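Reading a Rent Roll Before Purchase
Speaker notes, Eftychia Michailidis
Acquisitions session, residential investment programme

Opening

Thank the hosts and introduce the subject. The talk concerns the purchase of let residential buildings, and in particular the document on which most of the price rests. Members who work mainly in offices or retail will find much of it familiar, but the residential rent roll has habits of its own.

State at the start that the talk does not cover tax or planning. Questions on either should go to the later sessions.

The building used throughout is Lestar House, a block of 58 flats with almost 3,000 square metres of lettable space. It was offered by Marchetti as a going concern, with tenants in place and a managing agent under contract. The purchaser has agreed to the use of the papers for teaching. Tenants' names have been removed.

What a rent roll is

A rent roll is a schedule prepared by the seller or the seller's agent. It lists each flat, the tenant, the start and end of the tenancy, the rent due and the deposit held. Good schedules also show arrears, the date of the last rent review and any rent-free period still running.

Stress the words "rent due". The schedule records what the tenancy agreements say should be paid. The bank statements record what was paid. A buyer who reads only the first has read half the file.

At Lestar House the schedule was typed by the agent in February and was not brought up to date before the sale particulars were issued. Flats that had been given up in the meantime were still shown as let. There was no suggestion of bad faith, and the agent corrected the schedule when asked. The correction nonetheless moved the price.

Pause here and invite the room to look at the handout. The column to study is the one headed "Status".
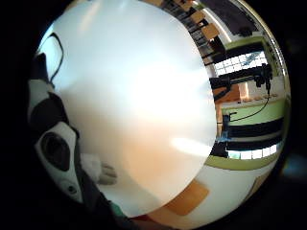
Savvas Drakos asked whether a buyer should simply refuse any schedule more than a month old. He had seen bids prepared at speed on stale papers, and in his view the seller ought to carry the cost of bringing them up to date.

The suggested answer is that a buyer may ask for a fresh schedule at any time and should do so before exchange, but that an old schedule has value of its own. Laid beside the new one, it shows which flats have changed hands, how long they stood empty and whether they were let again at the same rent. A buyer who throws the old schedule away loses that comparison.

Income that will not last

Move to the types of income that appear sound and deserve a second look.

Rents supported by a guarantee. Sellers of newly finished buildings sometimes promise to make up any shortfall for a period after completion. The sum arrives each month and looks like rent. When the guarantee ends, so does the payment. The valuation should be run with the guarantee and again without it.

Company lets. A single company may hold several flats for its staff. The rent is often above the local level and is paid promptly. If the company leaves, all the flats come back together. Ask to see the break clause in each agreement, and do not rely on the summary.

Lets granted shortly before sale. A group of tenancies all beginning in the weeks before marketing should be checked against local advertised rents. Look for rent-free periods, gift vouchers, waived deposits and side letters. At Lestar House two side letters came to light, both granting a lower rent from the second year. Neither appeared on the schedule.

Other income. Parking, storage rooms, laundry rooms and roof equipment are commonly shown as a single line at the foot of the page. Ask for the agreements behind that line. In some cases there is no written agreement at all.

Allow time for the audience to take notes at this point. The checklist will be sent round after the session, but many members prefer to write their own.

Costs on the other side of the page

The net figure depends as much on costs as on rents. Sellers' figures often leave out items that the present owner does not happen to pay. A family firm may manage the block from its own office and show no management fee. The next owner will pay one.

Insurance should be quoted afresh. The present premium may be part of a larger policy covering several buildings, and the share given to this one may be lower than a single policy would cost.

Repairs should be read over several years. One quiet year proves little. A year in which almost nothing was spent, directly before a sale, should lead to a longer inspection.

Members are asked to distinguish clearly between day-to-day repairs and renewals. Lifts, boilers, roofs and entry systems belong in a separate plan with dates. Lenders will ask for it in any event.

The note read out at the meeting follows. It was supplied by the purchaser's adviser, Periklis Dimitriou, and is given here as he sent it, apart from the removal of flat numbers.

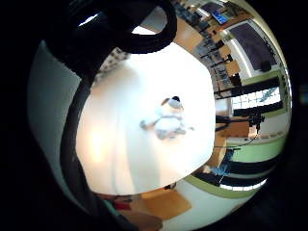
PLEKEL, September 10, 2023

The revised schedule has been received from the managing agent and compared with the tenancy agreements. In most cases the rent, the term and the deposit agree. Where they do not, the agreement has been taken as correct and the agent has been informed.

Bank statements have been supplied for the rent account. Receipts fall short of the rent due in several flats, chiefly among tenants who pay late and make good the sum in the following month. True arrears are small. I do not consider that they should affect the bid.

The empty flats are a different matter. They lie mostly on the lower floors facing the service yard, and the same flats appear as empty or newly let in each schedule we hold. I recommend that they be valued at a lower rent, with a longer allowance for letting.

Deposits are held by the agent in a separate account. The sale contract should state who transfers them, on what date, and who writes to the tenants.

End of note. Return to the main text.

Draw attention to the third paragraph. The adviser did not treat the empty flats as an average spread across the building. He found where they were. A flat that is hard to let will usually go on being hard to let, and a single vacancy rate for the whole block conceals this.

The lender's reading

Dasex provided the loan on Lestar House. Its approach was orthodox and may be taken as a fair guide to what members will meet elsewhere.

The lender began with the signed agreements and the bank statements, and turned to the schedule afterwards. It removed the income from the side letters at the higher rent and put back the lower one. It gave no value to parking where no agreement could be produced. It then required that a part of the loan be kept back until the lower-floor flats had been let for an agreed period.

Buyers sometimes resent a retention of this kind. It should be presented to members as an ordinary term, open to negotiation in its amount, its length and the test for its release. The test matters most. "Let" should be defined. Does it mean a signed agreement, a tenant in occupation, or a first month's rent received? The parties to this loan settled on the last.

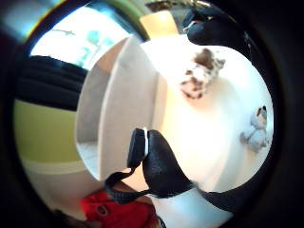
Fulvio Mancuso remarked that a test based on rent received places the borrower at the mercy of the tenant's bank, and that a payment made one day late could hold up the release of the whole sum. He would have pressed for a signed agreement and a paid deposit.

This is a reasonable position and the speaker should say so. A middle course is to allow a period of grace, so that rent received within 30 days of the due date counts as paid. Whichever form is chosen, it should be written into the loan agreement and not left to letters.

Speaking to the people on site

Papers can be checked from a desk. Certain matters cannot. Before exchange, the buyer should arrange to visit the building with the managing agent and should ask to see a fair sample of the flats, including some chosen by the buyer on the day.

Matters to ask about on the visit:
Which flats take longest to let
Complaints about noise, heating or damp, and how they are recorded
Who holds keys and how they are signed for
Contracts for cleaning, lifts and refuse, with their end dates
Disputes with neighbours over access or boundaries

Tenants should be treated with courtesy and given proper notice of any visit. They should not be questioned about the sale. Where the sale is confidential, the agent should agree in advance what is to be said if a tenant asks.
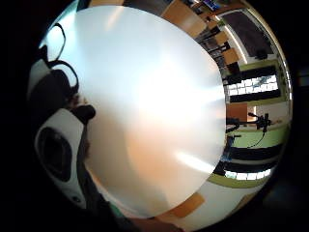
A written record of the visit should be made on the same day and kept with the schedule. It should give the flats seen, the persons present and any statement by the agent on which the buyer intends to rely. Such statements should then be put to the seller's solicitor as formal enquiries. An answer given on a staircase has no standing in the contract.

At Lestar House the question about keys led to the discovery that one flat shown as let was being used by the agent as a store. The rent had been entered each month as a book transfer. The purchaser treated the flat as empty, and Marchetti accepted the point.

After completion

If time is short, this section may be reduced to its first paragraph.

The buyer should write to every tenant on the day of completion, giving the name of the new landlord, the address for notices and the account into which rent is to be paid. The seller should sign a matching letter. Tenants are right to be wary of a request to pay a new account, and a single letter from an unknown company will be ignored by some of them.

Rent received by the seller after completion should be passed on under a clear clause with a date. Arrears from before completion may be kept by the seller or sold with the building. Either course is acceptable. The contract must say which.

The first schedule prepared under the new ownership should use the same columns as the last one prepared under the old. Improvements in layout can wait a quarter.

Questions

Sakda Panyasiri will take the chair for questions. Those concerning the loan terms should be taken first, as the representative of Dasex must leave early. Copies of the checklist and the blank schedule are on the table by the door, and requests for the electronic version may be left with the Plekel office.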